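How to Log an Incident Report in the Conflict Desk Tracker

This page covers entering and updating a security incident (attack, siege, shelling, roadside bomb) in Zolloment, the tracker used by the night and day editors. It assumes you already have an account and can open the regional queue. If you can't, see "Access and roles".

Before you start

You need at least one source item in hand: an agency alert, a call note from a stringer, or a statement from a ministry or armed group. Social media posts alone do not open a record. They can be attached later under Supporting.

Check the queue for an existing record. Search by district first, then by time. Place names are spelled several ways in agency copy, so use the Alias field and not the main search box. Talebi, for instance, returns nothing in the main box if the record was filed under its older spelling.

1. Open the record

Select New, then Incident. The system assigns a number, such as 1641. Use this number in all messages to the desk. Do not use the headline, which will change.

Enter the time of the event in local time and the time of the first report in UTC. If only the time of the report is known, leave the event time blank. A blank field shows as "time not established" in the editors' view.

2. Enter the location

Pick the smallest area that the sources agree on. If one source names a street and another names only the city, enter the city and put the street in Notes with its source. Do not drop a pin on a building until two sources name that building.

3. Enter casualties

There are three casualty fields: killed, wounded and missing. Each takes a low figure, a high figure and a source. When all sources agree, enter the same number twice. Attackers are entered on a separate line and are never added to the killed total.

If a new source gives a lower figure than the one on file, add a new line. Do not overwrite. The tracker displays the most recent line from the highest-ranked source and keeps the rest in the history tab.

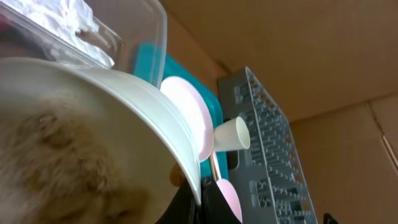
Conflict and Security Desk, Zonda News Service

4. Enter responsibility

Responsibility has four settings: Claimed, Blamed, Confirmed and Unknown. Claimed means the group itself said so, in a statement we have read. Blamed means an official or another party named the group. Confirmed needs sign-off from the duty editor. Start with Unknown if there is any doubt.

Copy the wording of a claim into the Statement box in the original language and add a translation beneath it. Mark machine translations with MT.

5. Set the status

Set the status to Ongoing while fighting or a search continues. An Ongoing record sends a reminder every 20 minutes. If no one updates it after two reminders, at 40 minutes it goes to the duty editor's screen. Change the status to Ended only when an official or a reporter on site says it has ended, and cite that source.

6. Release to the wire

Select Preview and read the summary line. It is built from the fields above and can't be edited by hand. If the line is wrong, fix the field. Summary text is limited to 2000 characters, including the source credits.

Select Release. The record goes to Humora, where the copy editor attaches the story.

Corrections

Released records are locked. To correct one, open it, select Amend and state the reason in one sentence. Both versions stay visible to subscribers.

Problems with locked or duplicate records go to Bienvenido Macaraeg on the desk line. Have the record number ready.

Page last reviewed in May.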